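Clendotero Table Tops: Care and Finish FAQ

Last revised in May. Applies to all Clendotero dining and work tables sold with the Foten oil finish. Tables with a lacquered top are covered in a separate sheet. Check the label on the underside of the top before following any of the instructions on this page. An F after the model number means Foten.

What is the Foten finish?

Foten is a blend of plant oil and hard wax. It soaks into the top layer of the wood and cures there, leaving very little film on the surface. The Ginesar shop applies two coats before shipping. The top can be spot-repaired at home, which a lacquered top generally can't. In exchange, it needs to be oiled again from time to time.

Is the finish cured when the table arrives?

It is dry but not fully hard. Light use is fine from the first day. Full hardness comes during the first few weeks in a heated room, later in a cold or damp one. During that period, wipe up water as soon as it is spilled, leave off tablecloths, and don't use any cleaner other than a damp cloth.

The table smells. Is that normal?

Yes. The smell is the oil curing. It fades faster with the windows open. A smell that is still strong after two months should be reported to the service desk with the batch number from the label.

Can plates be put directly on the wood?

Plates at room temperature can. Unglazed foot rings on stoneware will scratch any oil finish if they are dragged. Lift the plate, or put felt or cork under it. Melamine and other plastic plates don't scratch as easily, but grit caught underneath them will. Wipe the top before setting the table.

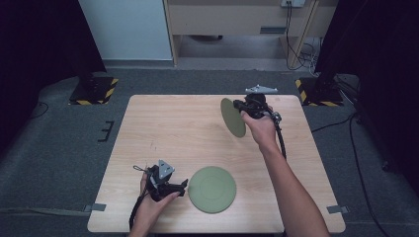
One owner wrote to us that the warning on stoneware seemed overdone, having used bare stoneware on an F top every day since the table was delivered. The same owner reported fine scratches at one seat only, visible in low light, and asked if that counted as damage under the warranty. It does not. Scratches of that depth are wear, and they come out with the maintenance procedure below.

What about hot dishes?

Use a trivet. The wax part of the finish softens under a hot pan and traps moisture as it sets again, which shows up as a white ring. Serving bowls straight from the microwave can do the same. Coffee mugs usually don't mark a fully cured top, though they may mark a new one.

How do I remove a white ring?

Leave it alone overnight first. Many rings go away without treatment. If the ring is still there:

Put a small amount of Foten on a clean cotton cloth.
Rub along the grain, going a little past the edge of the ring on all sides.
Wait for the oil to soak in, then buff with a second cloth until no oil comes off on it.
Let it dry overnight before use.

A ring that remains after two rounds has gone into the wood. See the section on sanding.

How do I remove a dark ring or a black spot?

Dark marks are usually iron stains, caused by a wet can, a cast iron pan, or steel wool fibers left in the grain. Oil will not remove them and tends to make them darker. Sand lightly and reoil. Deep iron stains in oak may need oxalic acid. We don't give instructions for that here and recommend having it done by a refinisher.

Which cleaner should I use?

For daily cleaning, a cloth wrung out in plain water. For grease, add a little Geagea soap to the water. Geagea is a mild soap with no solvent and leaves a thin residue that helps protect the finish between oilings. Don't use dish detergent regularly, and don't use glass cleaner, ammonia, bleach, or disinfecting wipes at all. If a wipe has been used once, rinse the area with water and dry it.

Can I use a microfiber cloth?

For dry dusting, yes. For wet cleaning, cotton is better. Some microfiber cloths are abrasive enough to polish the high spots of the grain, and the top ends up with shiny patches.

Why does one part of the top look lighter than the rest?

There are several possible causes. The most common is reflected light from a window or ceiling fixture, and it can be checked by looking from the other side of the table. If the light patch moves when you move, the finish is fine. If it stays in place, put a drop of water on it. Water that beads up means the finish is intact and the difference is in the wood. Water that soaks in and leaves a dark spot means the finish is worn and the top needs oil.

Tops also change color with daylight. Oak and ash turn more yellow. Walnut gets lighter. Move table runners and centerpieces every few weeks during the first year so the color changes evenly.

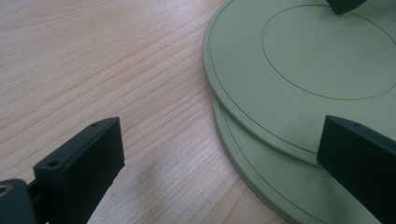 Pale wood with a matte surface, grain running on the diagonal.

Why don't the boards match?

Each top is glued up from several boards, and we sort them for width and moisture content first and for color second. Darker stripes, wavy figure, and small pin knots are within grade. Open knots larger than a pencil eraser are filled before finishing. Sapwood is allowed on the underside and at one edge of the top.

How often does the top need oil?

Use the water drop test above. A dining table in daily use commonly needs oil once a year, a desk less often. Tops near a sink or a sunny window need it sooner. Oiling more often than necessary does no good, and the extra oil stays on the surface and gets sticky.

How do I oil the whole top?

Wash with Geagea soap and let the wood dry for a full day. Stir the can well, since the wax settles. Work on one section at a time and spread the oil very thin with a cotton cloth or white pad. Buff off everything that has not soaked in. Repeat the next day only if the surface looks dry in places.

The underside doesn't need to be oiled at home. It is sealed at the shop.

Important: cloths soaked with oil can heat up and catch fire as they dry. Soak them in water after use, or lay them out flat outdoors, before throwing them away. Don't leave them in a pile or put them in a trash can dry.

The top is sticky after oiling. What now?

Too much oil was left on. Put a little fresh oil on a pad, rub it over the sticky area to soften it, and buff dry right away. If the old oil has been on for more than a few days, it will have to be sanded off.

When is sanding needed, and what grit?

Sand only for dark stains, deep scratches, or old sticky oil. Use the fine paper from the care kit, by hand, with a flat block, along the grain. Do not use a power sander on a veneered extension leaf. Spot sanding often leaves an area that is paler than the wood around it, and the difference fades over the following months. To avoid it, sand and oil the full length of the board.

What is in the care kit?

The kit is listed as part 412. It contains a can of Foten, a bottle of Geagea soap, two cotton cloths, a white pad, and a sheet of fine sandpaper. The parts are also sold one by one. The unopened can keeps for several years. After opening, press the lid down firmly and store the can upside down so that a skin forms at the bottom and not at the top.

Can I use another brand of oil?

Most hard wax oils will bond to Foten, but sheen and color will differ, so test on the underside first. Don't use olive oil, other cooking oils, or furniture polish containing silicone. Silicone prevents any later coat from taking.

Does the top move with the seasons?

Yes, across the width. It is fastened to the base with slotted brackets so that it can. Don't tighten the bracket screws beyond snug, and don't replace them with glue. A slight cup in winter is normal and goes down when the air gets more humid. Keep the table away from floor vents and baseboard heaters.

How heavy is the table, and how is it carried?

The largest model in the range is 94 inches long, and its top alone weighs 134 pounds. Remove the top from the base before moving it through a doorway. Carry it on edge and set it down on a blanket. Never lift a table by the extension leaf.

What does the warranty cover?

Cracks, failed glue joints, and warping beyond the limit printed in the manual. It doesn't cover rings, scratches, color change, or damage from cleaners. Sanding by the owner does not void the warranty on the glue joints.

How do I order parts or report a fault?

Use the service form and enter the full model number, including the letter at the end. Attach one photo of the label and one of the damage, taken in daylight with the flash off. Requests received before 3 p.m. are entered the same business day.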